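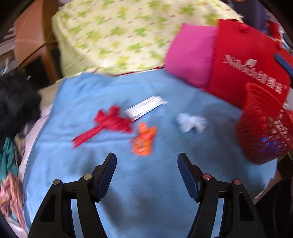 How does a guy who mostly films himself eating lunch end up with a bigger crowd than the headliner?

By showing up every day for years. The headliner posts when there is something to sell, and the lunch guy posts at noon no matter what. People get used to him, and then they feel like they know him.

Posted in: Internet Famous > General
Thread: Gakolham at the Ridgeway show

ridgeline_pete
I put the question up top because my brother-in-law asked me that at the show and the answer is what I told him. For anyone who wasn't there, Gakolham was added to the Ridgeway bill as a guest. He doesn't sing and he doesn't do stand-up. He sat at a folding table on stage, ate a sandwich and talked for 20 minutes. The room holds 2,000 and it was full for him. A good part of it left before the band came on.

marlow77
I was there. I would not say a good part left. The floor thinned out in the back but the front stayed packed. Where were you standing?

ridgeline_pete
Balcony, left side. I could see the doors.

marlow77
OK. A lot of those people were in the merch line. I was in it myself for most of the first two songs.

tuna_melt_fan
He was great and I don't get the complaints. I've watched since he was doing the videos from the bus station in Wallavthorpe, back when a good one got 400 views. He read out usernames at the end of every one. He still does it, just not all of them.

K. Biswas
I run a small club and I have booked online people before, so I'll give the boring side. A name like this sells tickets fast, and to people who have never been to your venue. They don't buy drinks and they don't come back for the next thing. The band's fans are the other way around. I would book him again tomorrow, but I would put him on last.

oldchannel4
Put him on last and the band plays to people looking at their phones. I don't see how that is better for the band.

K. Biswas
It's better for the band because the room is full while they play. Some of those people will look up.

oldchannel4
Maybe. I've been in a support band and I can tell you what it's like when they don't.

dottie_o
Is Kumudini Biswas the one who used to post in the wrestling section? If so, hello, it's Leilani Ostrowski, we argued about masks for a whole winter.

K. Biswas
Hello Leilani. You were wrong about the masks.

dottie_o
I was not. On topic: I don't think posting daily explains it. I can name plenty of people who post daily and have an audience of their mother. He has a very odd way of talking, he's slow, and he never asks you to subscribe. I think people find it restful. My son has him on while he does homework.

ridgeline_pete
Fair. I'd still say that without the daily part no one would have stuck around long enough to find him restful.

marlow77
Episode 126 is the one that blew up, the one with the broken chair. Before that he was flat for a long time. So it was the chair as much as anything.

tuna_melt_fan
The chair one was a clip somebody else posted. The full episode did normal numbers for that week. People came from the clip, and they only stayed if they liked the rest.

marlow77
That's still the chair.

greyhound_lot
Does anybody know if Minus is still managing him? The Minus page had him listed in October and now he's gone from it. I wanted to ask about a charity thing and my emails bounce.

tuna_melt_fan
He said on a stream that he does his own booking now. There's a form on his site. It took them 4 weeks to answer me about a shirt, so leave time.

greyhound_lot
Thanks, found the form.

oldchannel4
One thing I'd like to know is what he does in five years. Singers can tour the old songs. I can't picture people paying to watch a man eat the sandwich from 2019.

dottie_o
People pay to meet actors from shows that ended when I was in grade school. They'll pay.

K. Biswas
Agreed. He'd do well on the convention circuit. Small table, short line, signed photos, and he gets lunch anyway.

oldchannel4
I'd still take the band.

ridgeline_pete
So would my brother-in-law. He bought the record on the way out. If anyone recorded the talk from the floor, please post it, the sound in the balcony was bad and I missed the whole part about the landlord.

marlow77
I have most of it on my phone. I'll put it up tonight.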